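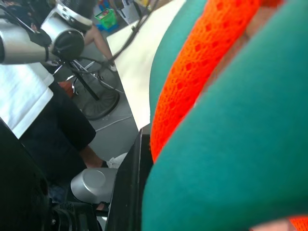
*The view from Level's wrist, with Kiyoshi's shoe.*

The robotics club had 127 attempts in the logbook by November, and Linnea Fjeld had written the same word beside most of them. The word was "almost". Mrs Bakke, who ran the club and had once judged a national final, said "almost" was not a measurement. Linnea began writing "nearly".

The task was to pick up the teal thing and put it down somewhere else. It had been set by the Rinemeck Cup, whose rule book called it "a deformable textile article" and gave it four pages. Tegan Pearce had sewn it from an old fleece, and her gran had supplied the orange netting. It had started out as an octopus. Somewhere in the second week it had stopped being one, and Tegan didn't like to talk about it.

"It's got hold of it," said Kiyoshi from the office chair.

"It's touching it," said Linnea. "Having hold of it is when it leaves the table."

There were two arms. The one on the right was called Level, after the first word that came up when they switched it on. The other was called Isaksson, after the man at the council who had signed for the money, and like him it was mostly there to be present. Level did the work. Isaksson hung over its end of the table with its gripper pointing at the floor and its cables round its neck.

"Closing," said Tegan.

Level closed. On the screen the teal went soft and enormous, like a hill seen by someone lying face down on it.

"Can we see anything?" said Mrs Bakke.

"We can see Kiyoshi's foot."

Kiyoshi looked at his foot. He had been told before about his foot. In October the software had spent a whole afternoon trying to work out how to pick it up, and had been, Linnea felt, more confident about that than about anything since.

"Do you want me to move?"

"No," said Tegan. "It's used to you now."

Nobody had trained it to be used to Kiyoshi, but he had sat in the same place every week since term began, and there was a feeling in the club that if he went to the toilet the whole thing would come apart. He had started drinking less at lunch.

"Lifting," said Tegan.

The motor made its small dentist's noise. The teal thing thought about it. One lump rose, then the other, and between them the orange netting pulled out long and thin, and for two seconds the article was, by any reading of the four pages, in the air.

Then it was on the table again, a hand's width to the left of where it had been.

They all looked at it.

"Is that somewhere else?" said Kiyoshi.

Mrs Bakke got out the rule book. She read page three, then page four, then went back to page three with her finger under the line. Fleretti Grammar, who had won the last two years, had a robot that could fold a shirt.

"It says 'a different location'," she said at last. "It doesn't say how different."

Linnea picked up her pen. She wrote 128, and beside it, after a moment, "left".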